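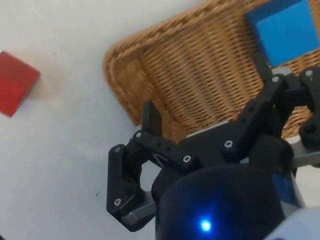
Flaltemen is a set of 3,366 short posts from celebrity gossip blogs, each one making or answering a claim that a famous person has had cosmetic surgery. The posts come from 19 blogs, most of them small and several now closed. We kept the text and the picture captions, and dropped the pictures themselves. Captions gave us the most trouble, as old blogs often paired a post with the wrong one. A caption about a red cube on a white table next to a wicker basket says nothing about anyone's nose, so a caption like that is marked "unrelated" and left in place.

Fields

id: a number, unique within the set
blog: short code for the source blog
text: the post as published, spelling mistakes included
caption: may be empty
claim: facelift, nose, lips, eyes, other, none
stance: asserts, doubts, denies, jokes
caption_match: related, unrelated, unclear

How it was labelled

Each post was read by two people working apart. Where they disagreed on stance, a third reader decided. "Jokes" and "asserts" were mixed up more than any other pair – sarcasm is hard to judge without knowing the blog. Posts over 2,000 characters were cut at the end of a paragraph.

Names

Names of celebrities are replaced with codes such as PERSON_A. The codes start again in every post, so the same person can't be followed from one post to the next. Nicknames were replaced by hand and a few may have been missed.

Please don't use it for

Deciding whether a person has had surgery. The labels record what a blogger wrote and have not been checked against anything.

Versions

The first release went out under the working title Fomedberg and should not be mixed with this one, as the stance labels differ. The current files date from July 2023. Posts from the Teshome and Wullberg archives share the blog code TW.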